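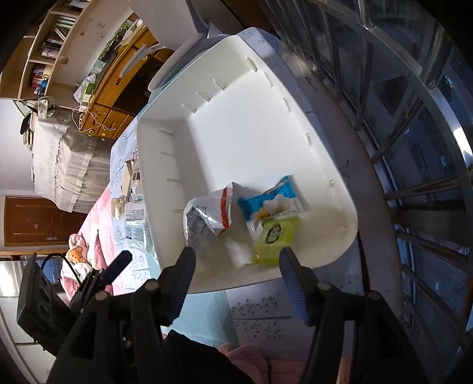 Broltalix says its snack packs haven't shrunk. Shoppers in Starham have got the scales out

Snack maker Broltalix has denied cutting the size of its multipacks after a run of complaints from shoppers in Starham, who say they are paying the same money for less in the bag.

In a statement issued late on Friday, the company said its range had been "refreshed to reflect modern portion preferences". It did not say whether the refreshed packs weigh the same as the old ones. We asked twice. The second reply was the first reply again, with a new greeting on top.

The row began in April, when a local consumer group, Starham Fair Shelf, put up an online form asking people to send in the net weight printed on any snack packet they had at home, along with the price on the receipt. The group says it has received 1,000 responses, 119 of them covering both an old and a new version of the same Broltalix product. In most of those pairs, it claims, the newer packet was lighter and the shelf price had not moved.

That deserves a bit of caution. People who feel ripped off are more likely to fill in a form than people who don't, and a self-selected pile of receipts is a long way from a proper survey. The group has not published its spreadsheet, although it says it will do so once postcodes and loyalty card numbers have been stripped out. Until then we are being asked to take its word for it, much as Broltalix would like us to take theirs.

Still, the company could settle the matter in an afternoon by releasing a list of pack weights before and after the refresh. It has chosen to talk about portion preferences.

Supermarket chain Trusley, which stocks the range in its Starham and Górecki Street stores, said pricing was "a matter of ongoing conversation with suppliers". It pointed to the unit pricing on its shelf labels, which shows the cost per 100 grams and which, it said, "empowers customers to compare". Anyone who has crouched in front of a bottom shelf trying to read a unit price may wonder how empowered they are meant to feel. The labels also show only today's figure. They won't tell you what the same packet cost per 100 grams before Christmas.

Trusley has since announced a "Value Promise" on 2,000 products, to be marked with a purple ticket. A spokesperson could not say how many of those were snack foods, whether the promise applied to pack size as well as price, or how long it would last. Asked if a product could keep its purple ticket while getting smaller, the spokesperson said the question was hypothetical.

An online petition calling for a mandatory notice on any grocery item that has been reduced in size had passed 2,000 signatures by Saturday. Similar ideas have been floated before, and supporters say a sticker on the shelf for a few months would be enough. Whether a sticker would change anyone's behaviour at the checkout is another question – parents with a lunch box to fill on a Sunday night will probably buy the chips either way.

Starham Fair Shelf is asking residents to keep their empty packets and dockets until its figures are released. Broltalix said it had no further comment.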